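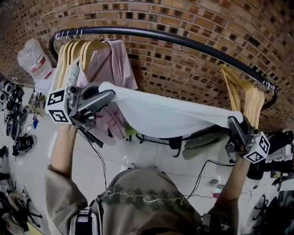

From: Junaid Farooqui
To: equipment list
Date: Sep 22, 2018
Subject: Re: second pair of grippers, budget

On Friday, Meruvis wrote:
> Before I sign for another pair of hand-held grippers I need one page:
> what do we buy, what can wait, and what does the laundry task need
> in the room? The Taltasholm offer is valid until the end of the month.

Dear all,

I try to answer in the order of the questions. All prices are without tax.

1. Grippers. Taltasholm asks 1691 for the pair, with the marker cubes already mounted. Brundholm is cheaper, but the cubes are extra and the delivery is only in June. I prefer Taltasholm. Please check also that the offer includes the camera in the gripper body – in the first version of the offer it was missing. 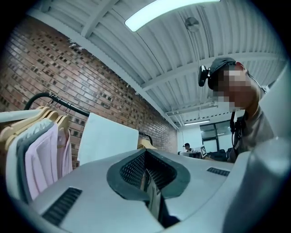

2. Rack and clothes. We hang shirts and towels on a normal clothing rack with wooden hangers, so here the cost is small. I put 80 for one more rack and a set of towels. The towel over the rail is a task for both hands, and for this reason I would not buy a single gripper.
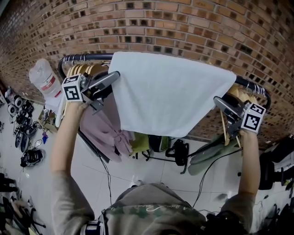

3. Cables and head cameras. I reserved 638 for 2 spare head cameras, caps and longer cables. The cables wear out first, and every repair stops the recording. If we must cut something, please cut the caps and not the cables.

4. What can wait: the robot arm. The grippers can collect the data without it, and we can discuss the arm in the next budget.
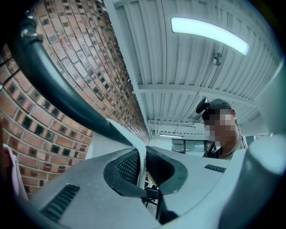 Bangash adds that the arm should stay in the plan at least as a line with no amount, because a new line is difficult to open in the middle of the year. I agree with this and will add it on Monday.

Best regards,
Junaid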